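책상 정리 작업용 로봇 운용 기준을 팀 내부에서 개정했다. 바뀐 항목만 적는다. 문서명은 Gomton 작업 기준, 적용일 22/12/2023.

**1/** 대상 물체 등급을 먼저 정한다. A는 단단하고 형태가 고정된 것(마우스, 펜, 어댑터 본체). B는 케이블처럼 형태가 변하는 것. 어댑터에 케이블이 감겨 있으면 전체를 B로 본다.

**2/** B등급은 접근 속도를 A의 85%로 제한한다. 늘어진 고리 안쪽으로 핑거를 넣지 않는다. 파지점은 본체 쪽으로 잡고, 커넥터는 파지점으로 쓰지 않는다.
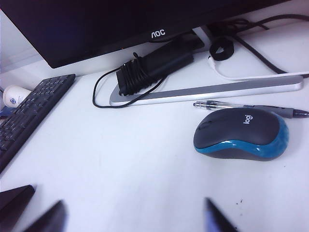
*모니터 받침 위 어댑터(B), 그 앞쪽에 펜과 Logitech 마우스(A).*

**3/** 모니터와 받침대는 고정물로 등록한다. 밀거나 기대는 동작 모두 금지. 고정물과의 최소 이격은 10 mm, 접근 중 이 값을 침범하면 정지 후 수동 복귀. 자동 재시도는 허용하지 않는다.

**4/** 이격 값을 두고 이견이 있었다. Evangelia Kouris는 8 mm로도 충분하다고 봤다. 손목 카메라 캘리브레이션 오차를 감안해 10으로 확정. Venlow 셀도 같은 값을 쓴다.

**5/** 단차가 있는 작업면은 면마다 높이를 따로 등록한다. 책상 상판과 받침 선반을 한 평면으로 처리하면 하강 한계가 틀어진다. 선반 앞쪽 가장자리는 둥글기 때문에 경계선을 가장자리보다 안쪽으로 설정할 것.

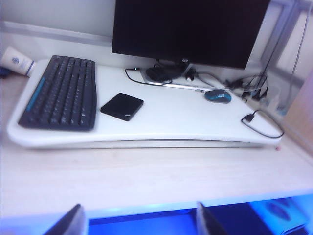 *흰 선반 위 키보드, 외장 하드, 마우스. 선반과 상판은 별도 평면으로 등록.*

**6/** 모니터 뒤쪽 케이블 뭉치는 접근 금지 구역이다. 그 사이에 놓인 물체는 작업 목록에서 제외하고 사람이 옮긴다. 투명 용기는 깊이 값이 불안정하므로 위치와 관계없이 수동 처리.

**7/** 창가 작업대는 노출을 고정하고 시작한다. 자동 노출 상태에서 수집한 기록은 기준 준수 여부 판정에 쓰지 않는다.

**8/** 기록 양식: 물체 등급, 파지점, 정지 횟수, 수동 개입 사유. 같은 물체에서 정지가 2회 발생하면 해당 물체는 그 회차에서 뺀다. 사유란에 "기타"만 적은 기록은 반려.

**9/** Walimitz 쪽 양식은 등급 구분이 없다. 기존 기록을 옮길 때 등급란을 비워 두지 말고 "미분류"로 표기한다. 소급 분류는 하지 않는다.

**10/** 미결: 얇은 봉 형태 물체의 등급. 현재는 A로 두되 선반 뒤쪽에 있을 때는 집지 않는다. 의견은 이 타래에 답글로.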